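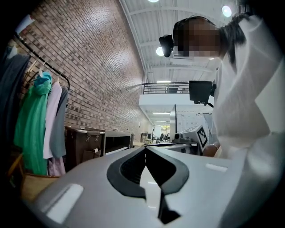 Progress report: Drunetti depot fuel storage upgrade
Prepared by Akua Ankrah for Seltance, 27 March 2024

1. Status

Tanks 1, 2 and 4 are back in service. Tank 3 remains out of service pending replacement of the floor plates on its north side. The loading rack is operating on two of its three bays. The work remains within the approved budget, with one item moved from contingency (see section 5).

The previous report, issued in December, listed the floor scan of Tank 3 as the main open risk. The scan has been completed and the risk has become a defined scope of work.

2. Tank 3 floor

The scan covered the full floor except the strip under the heating coil supports, where the scanner could not pass. That strip was checked by hand with an ultrasonic gauge. Metal loss was concentrated on the underside of the plates nearest the water draw-off. The annular ring is sound and will be kept.

Antwi, the tank contractor, has proposed replacing the affected plates in full. Patch plates were considered and priced. They were cheaper by a small margin but would have brought the next internal inspection forward, and the tank would have had to be emptied and cleaned again. Full replacement was approved by the depot on the terms already shared with Seltance.

Plates are on site and have been checked against their mill certificates. Two certificates carried the wrong heat number and were sent back to the supplier. Corrected copies have been received. Welding procedures are approved. Hot work will start when the gas-free certificate is renewed, as the current one covers inspection only.

3. Loading rack

Bays 1 and 2 have new meters, control valves and overfill protection. Each meter was proved by passing 1000 liters of diesel into the calibrated measure, with repeat runs at low and high flow. All results were inside the contract tolerance.

Bay 3 is mechanically complete. It has not been released because the grounding interlock dropped out twice during testing with a truck connected. The fault was traced to a damaged cable gland in the junction box. The gland has been replaced, and the test must be repeated in full before the bay can be used.

Trucks are being loaded in booked slots while the rack is short of a bay. Waiting times are longer in the early morning and normal for the rest of the day.

4. Stock accounting

The Gelix stock system now receives level and temperature readings from the three tanks in service. Manual dips continue in parallel, one per tank at the start of each shift. The first comparison showed a steady offset on Tank 2, with the gauge reading 35 liters above the dip after temperature correction. The reference height in the tank table had been entered from an old drawing. It has been corrected, and the earlier readings have been recalculated — the original values are kept in the log.

Product transfers between tanks are still entered by hand. Automatic entry depends on valve position signals, and the cable for these will be pulled during the Tank 3 work.

5. Contingency

The additional floor plates and their welding are charged to contingency. No other call has been made on it. A claim from Antwi for standing time during the scan is under review and is not included in the figures sent with this report.

6. Safety and environment

Site staff and contractors completed 934 work hours inside the tank bund in the period. There were no injuries. One minor spill occurred at Bay 2 when a drain plug was removed before the line had been emptied. The product was held in the drip tray and pumped to slops. The line-break permit now has a separate signature for drain-down.

7. Next period

Renew the gas-free certificate and start floor welding in Tank 3.
Repeat the interlock test on Bay 3.
Pull and terminate the valve position cables.
Settle the standing time claim.

Seltance is asked to confirm whether its engineer will witness the vacuum box test of the new floor welds. Antwi requires written notice so that a confined space entry permit can be prepared.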